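Skesik publica los primeros resultados de su método de demostración con pinzas de mano

El grupo de manipulación de Skesik ha cerrado la primera fase de Divov, un método para enseñar a un robot de dos brazos a manejar prendas de ropa a partir de demostraciones humanas. En lugar de teleoperar el robot, la persona sostiene una pinza en cada mano y hace la tarea ella misma. La posición de cada pinza se obtiene de un cubo con marcadores impresos.

La fase reunió 3230 demostraciones, grabadas por 12 personas en habitaciones amuebladas. De ellas se descartaron 456, casi todas por pérdida prolongada de los marcadores.
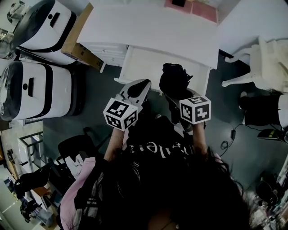

¿Por qué se usa un cubo y no un marcador plano?

Con varias caras impresas suele quedar al menos una orientada hacia la cámara cuando la muñeca gira, y el seguimiento se interrumpe menos.

Las telas oscuras y arrugadas siguen siendo lo más difícil. La política entrenada localiza bien la prenda, pero falla al elegir el punto de agarre si no distingue un borde. Pacita Manalo, responsable del análisis, atribuye parte del problema a que los demostradores corrigen el agarre con movimientos muy cortos, que el filtrado actual suaviza demasiado.

La versión revisada del filtro se probará con 19 prendas nuevas. El informe técnico puede pedirse a la secretaría del grupo.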